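Handout 4: when the gripper won't let go (or won't hold on)

Gerden robotics short course, notes by Trinidad Vidal, September 30, 2019

Hello again, and thank you for bearing with me through the wiring session! Today we go slowly through one fault, the one we call the Whitelaw stop. An arm closes on a bottle, lifts it, and then freezes on the way to the bin with the jaws still shut.

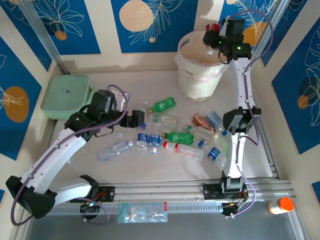
The first time we met it, back in July, I'm afraid I did just what I'm now going to beg you never to do, and reached in to tug the bottle free. The arm was still powered. It moved, I got a bruised thumb, and I was luckier than I deserved.

## What the log told us

The Witton controller compares the jaw width it asked for with the width it gets. If the two disagree for longer than 600 milliseconds, it halts the arm but leaves the motors live.
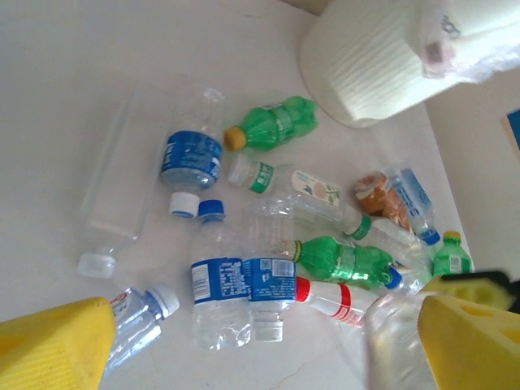 Jaw width is a slippery thing to rely on with plastic, which gives way when you squeeze it. A firm cap reads quite differently from a thin wall, and when bottles lie as close together as these clear and green ones, a finger can easily press on a neighbour as it closes. So the reading drifts, and the controller loses patience.

## Slipping, the other half of the trouble

Our first cure was to lower the grip force, and of course we then had bottles sliding out instead (I did say this was a long story).
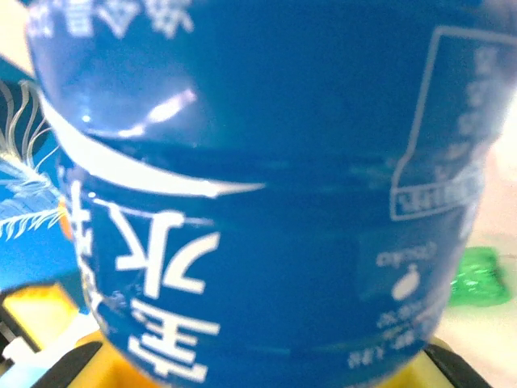
We settled on closing in 2 stages, a gentle touch and then a firmer squeeze, with the width measured again in between. The Rametden test ran to about 1,000 picks and the stop came up only twice, which cheered us all up no end.

## If it happens to you

1. Press the emergency stop, even if the arm looks quite still.
2. Wait for the controller to show that motor power is off.
3. Support the bottle, then open the jaws with the hand release.
4. Clear the table and run one empty open-and-close before you carry on.

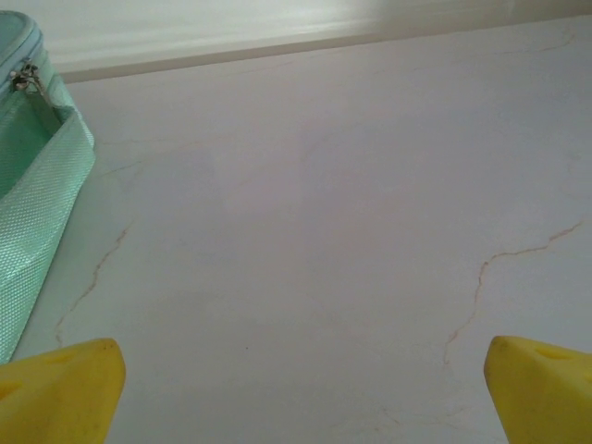

5. Write down the jaw width asked for and the width reached, and bring both to the next class, please, however dull they look.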